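Main page | Contents | Random article | Recent changes

Teaching by demonstration

Teaching by demonstration is a way of programming a robot by moving its arms, either by hand or with a remote control, and recording the motion. Supporters say it replaces expert programming. That claim is disputed.

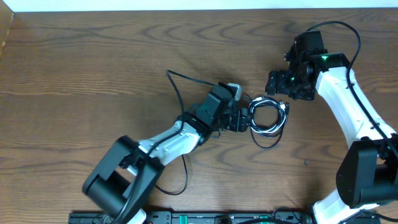
Two-armed bench set-up with a coiled cable between the grippers.

Hand guiding is cheap, but the teacher's own body gets in the way. Remote control avoids this and loses the sense of touch.
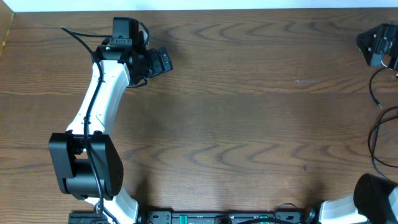
Costs are usually quoted for the arms alone. The Wivgate survey put the teacher's time well above that, at 14 sessions for one cable task. Even a plain bench with a bare stretch of wood between the arms needs its motor leads kept out of the way, and such work seldom appears in published totals.

Cables are a favourite test, being soft and easily tangled. Archana Solanki has argued that 2000 recordings of one cable teach little about the next.
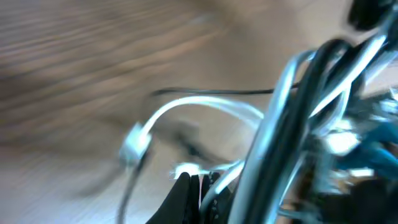 Gripper fingertips close to a small white connector among tangled cables.

Success rates deserve the same caution. In the Serkela trials, 40 attempts were reported from a single starting layout, and Eifion Samuel could not match the result after moving the bench lamp.
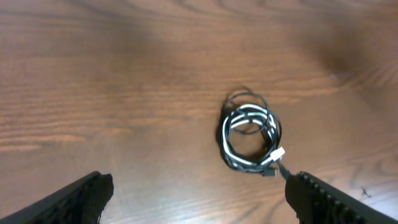
Nikadano later repeated the trials with 2 teachers and found that their habits differed more than the tasks did. No agreed measure of a good demonstration exists.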